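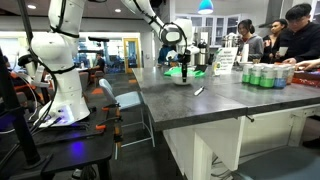
White bowl on the green cloth, counter side.

January 25, 2026

Sourdough starter, Sallau rye against Stotness white. Fed both jars at the same time, equal weights flour and water, lids resting on top. The rye doubled first. Stotness was slower and smelled more of acetone, so it gets two feeds a day until it settles.

Flour stock: 900 g rye left, 2000 g white. Daryna Mykhailiuk is picking up more rye from Sirside. Don't open the new bag until the old one is finished, the last lot absorbed less water and it threw the numbers off.

Test loaf from the rye came out at 279 g after cooling. Crumb tight near the base, probably underproofed. Next one gets a longer final proof, same oven setting.

The Arellano scale drifts when it's left on. Zero it before every weighing and write down the jar weight again.

To do: label lids, dry some of the rye starter as backup for March.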